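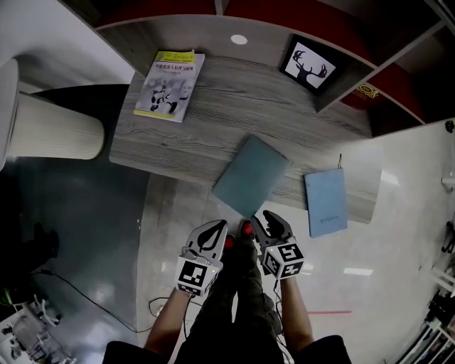 Whose desk was it, anyway? Mine on paper, and my uncle Kamran Bahrami's in every other way.

He rang at 2 on Tuesday to say the fellow from Rindard would be round for it by dinner, and could I clear it off, love, and leave the deer for last. So there I was with the notebooks – thirty years of his plans for a ferry to Jugah, a place I'd never once found on a map. The slate-blue one I read standing up. Page 80 was a shopping list. Page 116 said, in his best printing, "Ask her if she wants to come."

I put the kettle on after that. I'm no good at packing when I'm cross, and I was a bit cross, and a bit something else too.

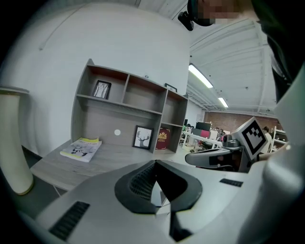
Did I ring him back? Straight away, with the tea going cold, and I said the desk wasn't for sale.

"Right," said Kamran. "And the deer?"

"The deer's coming with us," I said – and I could hear him hunting for a pencil.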